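Kitchen Skills, Evening Course
Handout 4: Cutting and Salting White Radish (Daikon)
Course teacher: Audrey-Anne Leclerc, Waris Cooking School

Please read this handout before you come to the kitchen. We begin at the boards directly, and there is little time for explaining.

Choosing
Take a radish which feels heavy and hard. If it bends a little in the hand, it is old, and the slices will be like wool inside. For one table of students we need 2 radishes, together some 700 g. The leaves, if there are any, go to the soup group.

Peeling
Wash first, then peel from the thick end to the thin end. Under the skin there is often a second layer with small threads. Take this away also, it stays tough even after long cooking.

Cutting
Lay the radish along the board and cut across it. The board must not move; put a damp cloth under it. Use a large knife and let the whole blade go down until it touches the wood. Small knives make the slice thick on one side and thin on the other, as we have seen in the Timdale group last term.

For simmering, cut rounds as thick as your finger. For salad, cut thin rounds, put three or four on top of each other and cut them into sticks. Do not throw away the last piece, which is difficult to hold. It can be grated.

Salting
Spread the thin slices in a bowl, add one level teaspoon of salt and mix with the hand. Wait until water stands in the bowl, then press the slices and pour the water off. Taste before you add more salt to the dressing!

Keeping
Cut pieces can be kept in a clear bag in the refrigerator. Write your table number on the bag. The smell is strong, so close it well.

For the next lesson: bring one lemon and a small box with a lid. Read also page 171 in the Hermans book, only the part about vinegar.
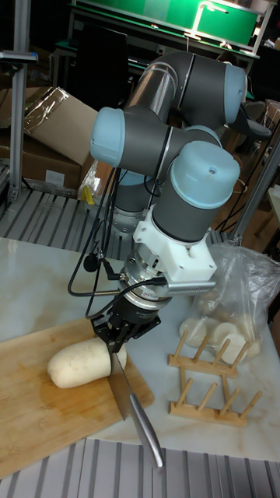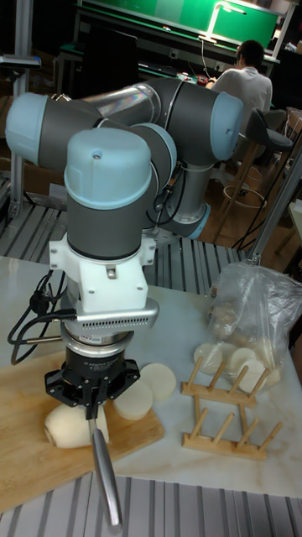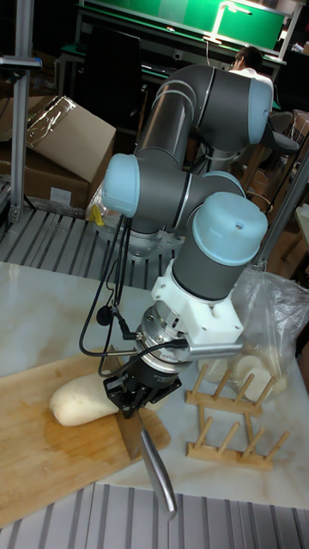

White radish on the wooden board. The second picture shows two round slices beside the larger piece.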